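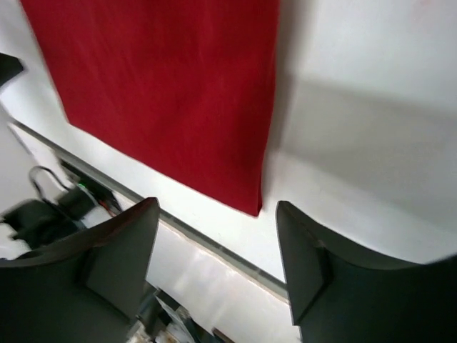 손목 카메라 시점. 흰 작업면 위의 붉은 천과 양쪽 그리퍼 손가락.

천 다루기 재현 연구 참가자 모집 (원격조작자 및 평가자)
Noncombe 조작연구실 · 재현성 과제

지난 2년 사이 "시연 50개면 천 접기를 배운다"는 식의 발표를 여러 번 들었습니다. 저희도 같은 방법으로 정책을 학습시켰고, 연구실 내부 시험에서는 꽤 그럴듯한 성공률이 나왔습니다. 문제는 그 숫자를 저희 스스로 별로 믿지 않는다는 점입니다. 시연을 모은 사람과 시험 때 천을 놓은 사람이 같았고, 성공 여부를 판정한 사람도 같았습니다. 천을 어디에 어떤 각도로 놓아야 로봇이 잘하는지 이미 아는 사람이 시험을 본 셈입니다.

그래서 저희와 이해관계가 없는 분들을 모셔 처음부터 다시 해 보려고 합니다. 결과가 나쁘게 나오면 나쁜 대로 공개합니다. 참가자에게 좋은 결과를 기대하지 않으며, 좋은 결과를 만들어 주려고 애쓰는 분은 오히려 곤란합니다.

무엇을 검증하나
현재 보유한 시연은 535건이고, 모두 Zoila Palomino 연구원 한 사람이 조작했습니다. 이 데이터로 학습한 정책이 사각형 천의 가장자리를 찾아 집고, 반대쪽으로 넘겨 맞추는 동작을 합니다. 저희가 의심하는 것은 다음과 같습니다.

- 정책이 천의 가장자리를 보고 움직이는지, 작업면 모서리 같은 주변 단서를 외운 것인지
- 조작자가 바뀌면 시연의 질이 얼마나 흔들리는지
- "성공"의 기준이 판정하는 사람마다 얼마나 다른지

세 번째 항목이 제일 걱정입니다. 예비 점검에서 같은 영상을 두 사람이 따로 채점했더니 의견이 갈린 경우가 44건이었습니다. 한쪽 귀퉁이가 덜 맞은 것을 성공으로 칠지에 대한 합의가 없었던 탓인데, 기존 논문들도 이 부분을 한 줄로 넘기는 일이 많습니다.

모집 분야
1) 원격조작자 12명
손목 카메라 화면을 보며 그리퍼를 조작해 천 접기 시연을 만듭니다. 로봇 조작 경험이 없어도 됩니다. 경험자와 무경험자를 섞어 뽑을 예정이니 지원서에 경험을 부풀려 적지 마시기 바랍니다. 첫 회에 연습 시간이 있고, 연습 중의 기록은 학습에 쓰지 않습니다.

2) 독립 평가자 4명
시험할 때 천을 배치하고, 시험 영상을 보고 채점합니다. 배치는 미리 뽑아 둔 난수표를 따르며 현장에서 바꿀 수 없습니다. 채점자에게는 어느 정책의 영상인지 알려 드리지 않습니다. 로봇 학습 분야에서 일하는 분은 이 역할에 지원하실 수 없습니다.

지원 자격
만 19세 이상으로, 색 구분에 큰 어려움이 없고 한 시간 정도 앉아서 화면을 볼 수 있는 분. 화면 멀미가 심한 분께는 조작자 역할을 권하지 않습니다. 손목에 달린 카메라는 팔과 함께 움직이기 때문에 화면이 자주 흔들리고 번집니다. 본 연구실 구성원과 그 가족, Brameck 직원은 제외합니다. Brameck은 저희 과제에 장비를 빌려준 회사이고, 결과 발표에 관여할 권한은 없습니다.

일정과 장소
4월 중 세 차례 방문. 회당 두 시간이며 오전 10시 또는 오후 2시 시작 가운데 고르시면 됩니다. 화요일은 장비 점검일이라 진행하지 않습니다. 장소는 Murbridge관 지하 1층 조작실입니다.

사례
회당 5만 원을 방문 당일 지급합니다. 시연의 성공 개수나 채점 결과에 따라 금액이 달라지지 않습니다. 중간에 그만두셔도 참여한 회차의 사례는 그대로 드립니다.

수집하는 자료
조작 신호, 손목 카메라 영상, 간단한 설문. 얼굴과 음성은 기록하지 않습니다. 시연 자료는 조작자 번호만 붙여 공개할 계획이며, 공개를 원하지 않으면 동의서에서 따로 표시할 수 있습니다. 다만 공개가 끝난 뒤에는 이미 내려받은 사본까지 회수할 방법이 없으니 그 점을 알고 결정해 주십시오.

이 연구로 알 수 없는 것
작업대 하나, 로봇 한 대에서 얻는 결과입니다. 가정에서 빨래를 개는 로봇이 언제 나오느냐는 질문에는 답하지 못합니다. 조작자 12명도 사람 사이의 차이를 말하기에는 적은 수입니다. 예산이 허락하는 범위가 여기까지였고, 보고서에도 그렇게 적겠습니다. 분석 계획은 첫 방문자가 오기 전에 등록해 두고, 이후 바꾼 부분은 바꾼 이유와 함께 남깁니다.

지원 방법
이름, 연락처, 희망 역할, 가능한 시간대를 적어 조작연구실 참가자 담당 Yeison Taipe 앞으로 보내 주십시오. Murbridge관 1층 안내 데스크의 지원서 양식을 써도 됩니다. 자기소개서는 필요 없습니다. 정원이 차면 모집을 마감하고, 선정되지 않은 분께도 결과를 알려 드립니다.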